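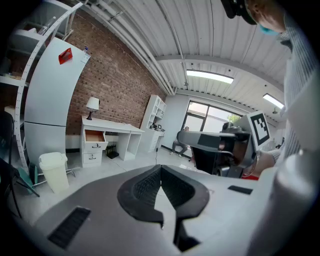 About Leckie Storm Review

Most forecasts are never checked. A map goes up, a coastline gets ready or doesn't, the storm goes somewhere, and by the next morning there is a new map. Leckie Storm Review started because two of us, Ronaldo Manalastas and Esben Egilsson, got tired of that. We go back and grade them.

We are a small office of weather people and one former insurance adjuster. We don't issue forecasts, and we would ask you to be careful with anyone who promises you a landfall point more than a few days out. The cone on television shows where the center may go. It says very little about rain, and rain is what floods your street.

Our archive holds 982 forecast advisories, each set beside what the gauges and tide stations recorded afterward. We publish the misses along with the hits, including the misses made by people who pay us. Two clients have left over this. We can live with it.

What we do

Forecast audits for counties, ports and utilities. A standard audit takes 60 days. If a vendor tells you its new model beats the old one, ask over which storms, and then ask who picked them.

Plain-language training for local officials, taught by Renato Espiritu in groups of up to 20. He spends most of the first hour on the word "likely."

The Bristov notes, our free review of the hurricane season, posted each December. Torbjørn Isaksson edits them and cuts any adjective he can't tie to a measurement. "Monster" has yet to get past him.

What we don't do

We don't rank TV stations. We don't sell apps, and we don't take money from companies whose forecasts we are grading. We won't tell you whether to evacuate. Your county emergency office will, and you should listen to them first.

Questions about the archive go to Jericho Malabanan, who answers mail until 3 p.m.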